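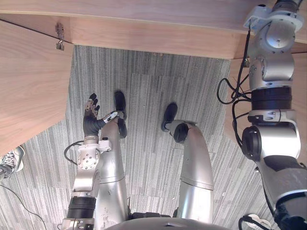 According to Onni Lappalainen, the first month in the club is the hardest one, and he would still tell any student to sign up. He wrote to us after last season that he came with no experience in programming and that he was afraid to break something expensive. By the end he was writing the arm movements for his team and explaining them to the newer members.

We would like to find more people like him. The Jistetti student robotics club in Studuvthorpe is looking for 6 new members for the coming season, and also for 2 assistant instructors. We work with a humanoid robot, with legs, arms and hands with fingers, so there are many different tasks to share.

What the members do

You will join one of the two teams, motion or hands. The motion team works on standing, stepping and keeping balance. The hands team works on reaching and holding. Both teams meet in the same room two evenings per week, and each member keeps a short work log in English. In spring we take part in the student competition in Manditdale, where every team must show one task to the judges and answer their questions.

Who can apply

Students from 16 years of age, from any school in the area. You do not need to know programming, but you should be ready to learn some Python at home. Patience is important, as one small movement can take the whole evening. Please apply only if you can come regularly until the competition.

For the assistant instructors we ask at least one year of experience with robots or electronics -- a school project is also fine. The payment is 1,000 for the season, given in two parts. Travel costs are paid separately.

Practical information

The season starts in October and has 58 hours of teaching in total. Participation is free for students. Closed shoes are required in the workroom, and long hair must be tied back.

How to apply

Send us a letter of one page. Tell us which team interests you and why, and name one thing you have built or repaired -- it can be very simple. Leave it at the reception of the Antunes building or use the form on the club page. The last day to apply is August 25, 2019. We answer all letters, also when we cannot offer a place.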